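Paid participants wanted: help us plan our next equipment purchase at Varno

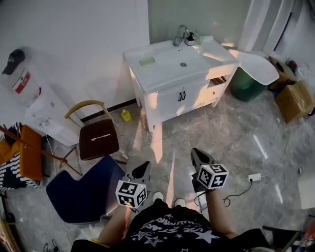 The hand-held grippers at a bathroom vanity. Each one carries a marker cube.

We are a small household robotics team in Avville, and we are looking for people who would enjoy spending a few hours doing ordinary chores with a pair of grippers in their hands. Before the next budget is signed in March we have to decide how many sets to buy and which spare parts belong on the order, and we would much rather hear from the people who have held the things than guess from a price sheet!

You'll work through everyday jobs in a furnished home, such as wiping a basin, opening and closing drawers, and putting bottles back where they belong. Afterward we sit down together and go over what felt good and what made your wrists ache, whether the cable got in your way, and what you would want changed before we buy more. (We do listen. The Telis grips went off our shopping list after the last round of comments.)

No technical background is needed, and we're happy to hear from retirees, students, parents with a free morning, or anyone else who is curious. You should be 18 or older, comfortable standing for 55 minutes at a stretch with breaks in between, and able to hold something in each hand. Please wear flat, closed shoes.

Each session pays $100, and travel within Avville is covered on top of that. We have 568 sessions to fill across the whole study, so you're welcome to come back as often as the schedule allows, and to bring a friend or a grown son or daughter along.

To apply, write a few lines to the Akl study desk at Varno telling us which hours suit you and whether you are left- or right-handed. Mornings start at 9:30 and the kettle is usually on by then.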